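Slide 1, title. Let people sit down first, the coffee line is always slow.

Hi everybody, thanks for coming in after lunch, I know that's a rough slot! My talk is called "House Rules for Shared Cells," and I'm going to spend most of it on the boring stuff. Speeds, stickers, sign-off sheets. If you came for demos, the folks in the next room have a great one and I won't be hurt.

Slide 2, who we are.

I work at Gorkumen, on the cell integration side. We put arms on benches where people also work, mostly small assembly and test stations. The rules I'm showing you came out of a project we called Kodulside, which started as one page taped to a cabinet and is now a real document with a revision number (I'm a little proud of that, sorry).

Slide 3, why write anything down.

Ask the room: who has a written rule for changing a fingertip? Wait. Give it a few seconds, somebody always raises a hand halfway.

So most of us have the big things covered. We've done the risk assessment, we've got the e-stop, we've got the training record. Then one afternoon somebody swaps a finger for a longer one to reach a deeper part, and the risk assessment on file is for a tool that isn't on the arm anymore. That was us. The arm ran fine, the part came out fine, and I only found out when I went to update the drawing and the numbers didn't match what I was looking at. Nothing got hit. I still lost a night's sleep over it.

Slide 4, the tool card.

Every tool gets a card, and the card lives at the cell. On it you write the tool length, the weight, the pad material, who fitted it, and the payload setting in the controller. If any of those change, the card changes and the arm goes back to slow until somebody signs. We've got 3 people who can sign. I'd love more, but I'd also like them to read the thing before they sign it, so we're going slowly on that one.

Pause here, people take photos of this slide.

Slide 5, slow means slow.

After any tool change, we run at 60 millimeters a second for the first full pass. Yes, it's painful. I've had people tell me they could do the job by hand faster, and they're right, and they still have to do it. You stand there with the enabling switch and you watch the tool all the way down and all the way back up. Then you do it 3 times with a real part before you touch the speed slider. Please don't do it with your phone in the other hand. I've caught myself doing that, so I'm not preaching!

Slide 6, pads and screws.

OK, this is my favorite, and it's the one that gets me emails. Foam pads wear, and they wear in ways you don't notice when you walk past the cell every day. Our rule is that pads get looked at every 300 cycles, with the arm parked and a flashlight in your hand. Press the face with a gloved finger. If it doesn't spring back the way a fresh one does, it comes off. Keep a fresh one in a bag at the cell so you have something to compare against.

Same check, you look at the finger screws. We put a paint line across the head and onto the body of the finger, so if the line doesn't match up, the screw has moved. Cheap, quick, and you can teach it to a new hire in a minute. The guys at Sasemura, who build fixtures for us, do the same on their clamps now.

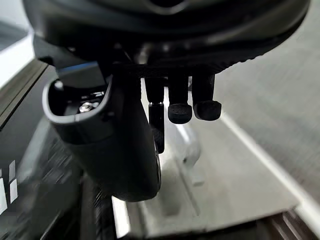 One thing I got wrong in the first version: I wrote "check daily." Daily for a cell that runs two shifts is very different from daily for one that gets switched on when somebody remembers it's there. Count cycles if your controller can do it. If it can't, put a tally sheet on the cabinet and accept that it'll be a bit off.

Slide 7, edges and gaps.

Look at what's under the tool as well. Anything with a raised edge or a narrow gap next to it is a place a finger can catch, yours or the robot's. We teach an approach point straight above the part and come down from there. No diagonal shortcuts across the bench, even if it saves you time on the cycle. I had a long argument about this at the Sánchez plant and I think we ended up agreeing, or they got tired of me.

Slide 8, what's still open.

We don't have a good rule for borrowed tools. A gripper moves from one cell to the next, the card stays behind, and now you've got a tool with no history. I've tried tying the card on with string, which lasted until August. If you've solved this, please come find me, I'm at the back table until four.

Last slide is the card template, leave it up during questions. The printable version is in the handout folder, two to a page.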